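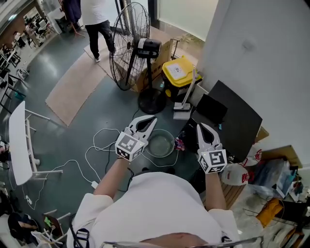
Figure 2. Floor-level items: cables, power strip, glass bowl and a small packet beside it.

4.2 Items recorded at floor level

The survey covered 559 rooms in Humia and Firkisov, all of them in use as living or working space. An item was recorded if it rested on the floor and could be lifted with one hand. Furniture, fixed heaters and rugs were left out. Cables were entered once per room, whatever their length, as separate runs could seldom be told apart without unplugging them. The final list held 2,287 items, of which 1,702 lay within a step of a wall socket.

Dobre and Halliday used a stricter rule in the Peltness study and dropped anything that stood upright on its own base. We kept such items. Pedestal fans and clothing racks narrow the walking path in much the same way as low clutter does, and leaving them out would make small rooms look clearer than they are.
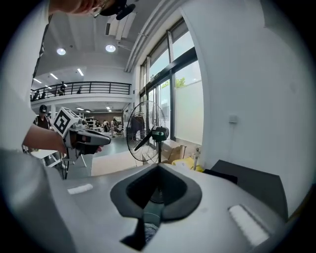
4.3 Coding of small packaging

Wrappers, sachets and scraps of film were coded by size and by surface. Size was taken along the longest side with the item left as found – flattening it first gave values too large to be of use. Surface was coded as matte, printed or reflective. 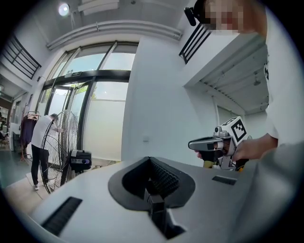

Agreement between the two coders was good for size and weaker for surface. Most of the disputes came from crumpled pieces, where a metal foil and a coated plastic film look alike under ceiling light. The Mrema scale treats the two as separate classes. We merged them under "reflective" and repeated the coding in September, after which only 2 items remained in dispute.

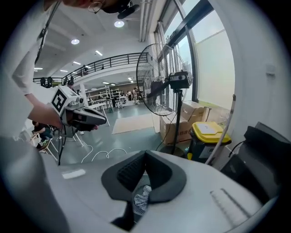 Figure 3. Small crumpled piece of silvery foil or plastic (lower half).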